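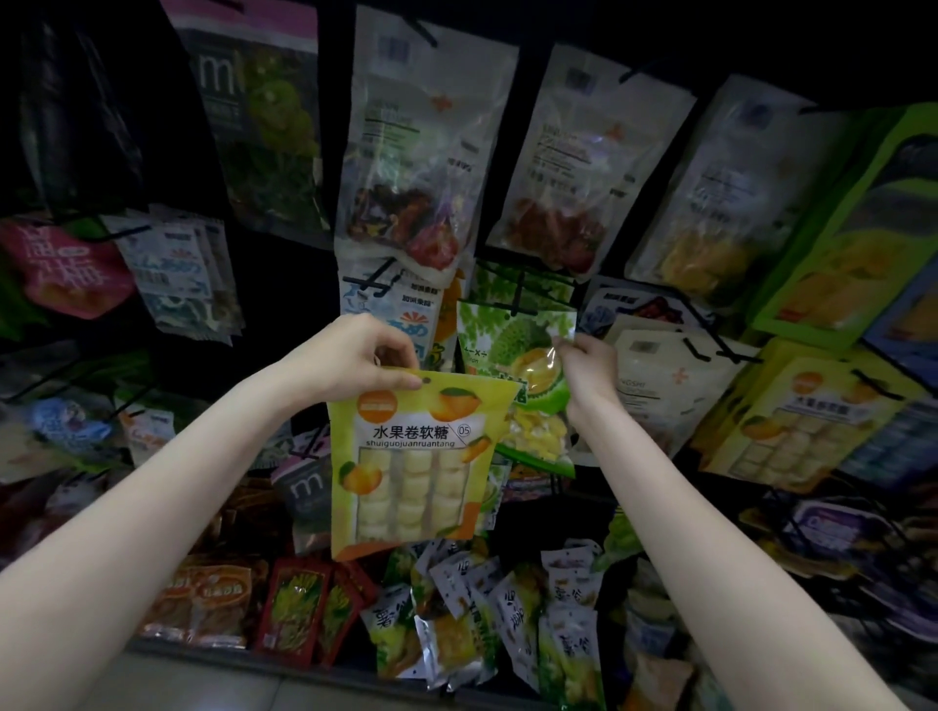 Ticket: Gripper quote for the snack wall, Gruvgate store
Opened by: Nele Sperling
Status: waiting on supplier

Hi Pui-shan, me again! I went through the Jurik quote and I'm stuck on the fingertips. They want 1,989 for the soft set and 1,022 for the plain one, and I can't tell if the plain one will hold a floppy pouch by the top edge, up near the hang hole. The fruit roll candy and the dried durian both hang on pegs, so that's the grip we need to budget for.

Update, 2:15 pm - Pak-hei called Zistton. They'll lend us a plain set for 7 days, no charge, but we pay shipping both ways (ugh).

Update, 4:40 pm - Loan form sent. Can you hold the soft set line in the June budget until we've tried 5 kinds of bag? I'd hate to lose it. Also still need to know if the quote covers spare pads - Yung-ching is asking them.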